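ひとりで続ける朝の黙想の手引き
Pavance黙想の家 学習資料

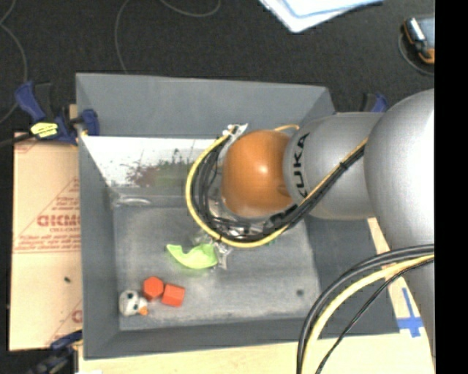

本手引きは、当施設の通信課程「Bramero」に参加される方、ならびに自宅で黙想の習慣を始めようとされる方のために作成したものです。特定の教派や宗派の教理を前提としておりませんので、信仰をお持ちの方はそれぞれの伝統の祈りの言葉に置き換えてお使いください。信仰をお持ちでない方も、記載の手順どおりに進めていただいて差し支えありません。

なお、滞在型の黙想会(Esham館で開催)に関する案内は別冊に収めております。本手引きで扱うのは、自宅において一人で行う朝の黙想に限ります。

1 始める前の準備

(1)時間を定める
朝の黙想は、起床後、その日の最初の用事に取りかかる前に行います。当課程では午前6時を標準としておりますが、勤務や家庭の事情に応じて前後させてかまいません。いったん定めた時刻は、少なくとも一か月は変えないでください。時刻が日によって動くと、黙想を行うかどうかを毎朝判断することになり、その判断自体が負担となります。

初回の所要時間は9分とします。短いと感じられる方もおられますが、最初の週は延長せず、9分で終えてください。計時には音の小さなタイマーを用い、携帯電話を使用される場合は通知をすべて停止しておきます。

(2)場所を定める
専用の部屋は必要ありません。椅子を一脚置くことのできる一角があれば足ります。寝床の上で行うことは勧めておりません。同居のご家族がおられる場合には、その時間に声をかけないでほしい旨を前もって伝えておいてください。

蝋燭、香、聖画、仏具等は、置いても置かなくてもかまいません。蝋燭を用いる場合は倒れにくい台に立て、終了時に必ず消火を確認してください。カーテンや紙類の近くでは使用しないでください。

(3)言葉を一つ選ぶ
黙想の間に心の中で繰り返す言葉を一つ選びます。「感謝」「平安」「われらを憐れみたまえ」など、短く、ひと息で唱えられるものが適しています。聖典の一節を用いる場合も、一文全体でなく、その中の一語または一句にとどめてください。

選んだ言葉は、本手引き末尾の記録欄に記入します。期間の途中で別の言葉に惹かれることがありますが、変更は月の区切りまで待つようお願いいたします。

2 基本の手順

手順一 着座
椅子に浅めに腰かけ、両足の裏を床につけます。背もたれには寄りかからず、背筋を無理のない範囲で伸ばします。手は膝の上に置きます。腰や膝に痛みのある方は、背もたれを使用してください。床に座ることに慣れている方は、座布団を用いて座していただいても結構です。

手順二 呼吸を整える
目を閉じるか、または半眼にして、一メートルほど先の床に視線を落とします。鼻から静かに息を吸い、吸ったときよりも少し長い時間をかけて吐きます。これを三回行った後は、呼吸を操作することをやめ、自然な息に任せてください。

手順三 向きを定める
心の中で、この時間を何に向けるかを短く述べます。信仰をお持ちの方は、神、仏、あるいはそれぞれの呼び名で呼びかけてください。そうでない方は、「この一日を丁寧に過ごすことができますように」等の言葉で足ります。長い祈願は、ここでは行いません。家族や知人のための祈りは、手順六で扱います。

手順四 言葉を置く
選んだ言葉を、息を吐くたびに心の中で唱えます。速さは呼吸に従います。声に出す必要はありませんが、眠気の強い朝は、ごく小さな声で唱えてもかまいません。

しばらくすると、予定、気がかり、過去の会話などが浮かんできます。これは初心の方にも、長年続けておられる方にも等しく起こることです。浮かんできた事柄を追い払おうとせず、気づいた時点で、もとの言葉に戻ってください。戻る回数を数える必要はありません。

手順五 沈黙にとどまる
終わりの2分間は、言葉を唱えることも止め、ただ座ります。何かを感じ取ろうと努めることは避けてください。何も感じられない朝も、所定の時間を座り終えたならば、その日の黙想は行われたものとして記録します。

手順六 執り成しと結び
心にかかる人がある場合、その人の名を一人ずつ心の中で挙げ、平安を願います。詳しい事情を思い浮かべる必要はありません。その後、一礼または合掌、十字のしるし等、ご自身の伝統に沿った所作で結びます。

目を開けてからすぐに立ち上がらず、手足を軽く動かしてください。特に血圧の低い方、高齢の方は、ゆっくりと立つよう心がけてください。

3 記録のつけ方

黙想を終えた後、記録帳に次の事項を記入します。

・開始した時刻
・唱えた言葉
・心に残ったこと(一行まで)

心に残ったことがない場合は空欄とします。記録は成果を測るためのものではありませんので、「よくできた」「できなかった」等の評価は書かないでください。体調や天候を書き添えることは妨げません。

通信課程に参加しておられる方は、月末に記録の写しを提出していただきます。提出時の所感は最大1000字とし、用紙は教材に同封のものを用いてください。私的な内容を含む箇所は、伏せたうえで提出していただいて結構です。

4 二か月目以降の進め方

一か月を経た時点で、時間を延ばすか否かを検討します。毎朝の着座が苦にならなくなっている場合には、数分の延長が可能です。一度に倍の時間とすることは避けてください。まだ負担を感じている場合には、同じ長さのまま、もう一か月続けます。

この時期から、短い読み物を加えることができます。着座の前に、聖典、詩編、法語、あるいは詩などから数行を読み、心に留まった一語をその日の言葉とする方法です。当施設では、教材として小冊子『Šimek朝の黙想集』を用いております。全814編の短文を収めたもので、通読を目的とせず、一日に一編のみを読みます。順に読み進めても、開いたところを読んでもかまいませんが、方法はいずれか一方に定めてください。

読む時間は黙想の時間に含めません。読み終えたら冊子を閉じ、手の届かない場所に置いてから手順一に入ります。

5 困難が生じた場合

(1)眠ってしまう
前夜の就寝時刻を確認してください。就寝時刻を改めても眠気が続くときは、顔を洗ってから着座する、半眼のまま行う、立った姿勢で行う等の方法があります。途中で眠り、終了の合図で目覚めた場合も、手順六の結びは省略しないでください。

(2)雑念が多く落ち着かない
手順二の呼吸を、もう一度行います。それでも落ち着かない場合は、気がかりな事柄を着座の前に紙に書き出しておくと、始めやすくなることがあります。書き出した紙は黙想の間は伏せておきます。

(3)悲しみや怒りが強く現れる
静かに座ることで、普段は抑えられている感情が現れることがあります。ただちに目を開け、足の裏の感覚に注意を向けてください。続けることが苦しいと感じられたら、その日はそこで終えます。近親者を亡くされて間もない方、心身の治療を受けておられる方は、開始に先立ち、主治医または信頼する指導者にご相談ください。黙想は医療に代わるものではありません。

(4)何日も休んでしまった
休んだ日の分を後から補うことはしません。翌朝、定めた時刻に、最初の9分から再開してください。記録帳の休んだ日は空欄のままとし、理由を記す必要もありません。

(5)意味が感じられなくなった
多くの伝統において、祈りの生活には乾いた時期があることが語られてきました。そのような時期には、読み物を増やしたり、方法を次々に替えたりせず、基本の手順に戻ることを勧めます。期間が長く続くときは、ご自身の所属する教会、寺院等の指導者、または当課程の相談窓口にお話しください。

6 日中への橋渡し

朝の言葉は、日中にも用いることができます。食事の前、電車を待つ間、電話を取る前など、毎日必ず訪れる場面を一つだけ選び、そこで一度、息を吐きながら言葉を唱えます。場面を複数選ぶと忘れがちになりますので、最初の月は一つにとどめてください。運転中や機械の操作中、火を扱っている間には行わないでください。

夜には、就寝前に一度だけその言葉を唱え、一日を閉じます。反省や翌日の計画は、これとは別の時間に行ってください。

7 少人数で行う場合

ご家族または知人と共に行うときは、始まりと終わりの合図をする係を一人決めます。係は交代制とし、それ以外の指導は行いません。異なる信仰を持つ方が同席する場合は、声に出す祈りを省き、各自が心の中で手順三と手順六を行います。

終了後の分かち合いは任意です。話す方は自分自身の経験のみを述べ、聞く方は助言や論評を控えてください。その場で聞いた事柄は、外部に持ち出さないものとします。

8 記録欄

選んだ言葉:
開始時刻:
黙想を行う場所:
日中に言葉を唱える場面:

通信課程の新規受付は毎年4月に行います。記録帳の追加を希望される方は、月末の提出時に、その旨を用紙の余白にご記入ください。

お問い合わせ | 個人情報の取扱い | © Pavance黙想の家 無断転載を禁じます | ページの先頭へ戻る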